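Skuder Robotics Club – progress report to the Sabbagh Fund
Reporting period: October
Prepared by Tala Nimri, project lead

1. Status

The club has 16 students enrolled in the Dretetti project, which covers tool handling with two-finger grippers. Work in this period was limited to the first task, picking up a hand tool from a stone-patterned surface. Wrist cameras are now in regular use, and the students review the recordings at the Saturday session.
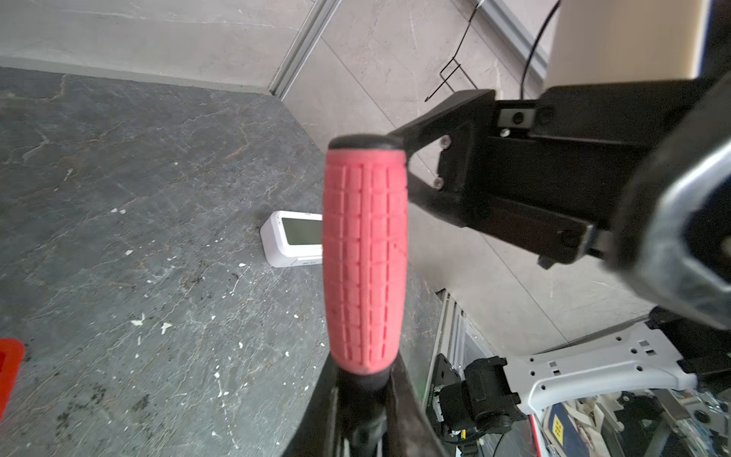

Grasp planning was assigned to the second-year group. They are comparing approach angles on textured handles, with finger clearance as the main constraint. Results are logged in a shared sheet, one row per attempt, with the joint positions saved alongside. The sheet holds 175 attempts to date; the target for the term is 300.

2. Control software

The Skultero module was rewritten to start both arms from one script. Timing between the arms is still uneven – the log shows delays at startup that have not been traced. A fix is scheduled before the next task begins.
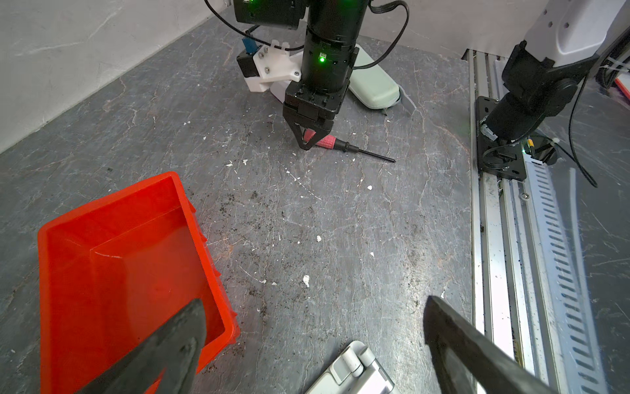

Camera calibration is repeated at the start of each session and recorded by the student on duty.

3. Next period

Task 2, handing a tool from one arm to the other, needs 3 spare sets of fingertip pads. The cost is within the approved parts budget. No change to the schedule is requested.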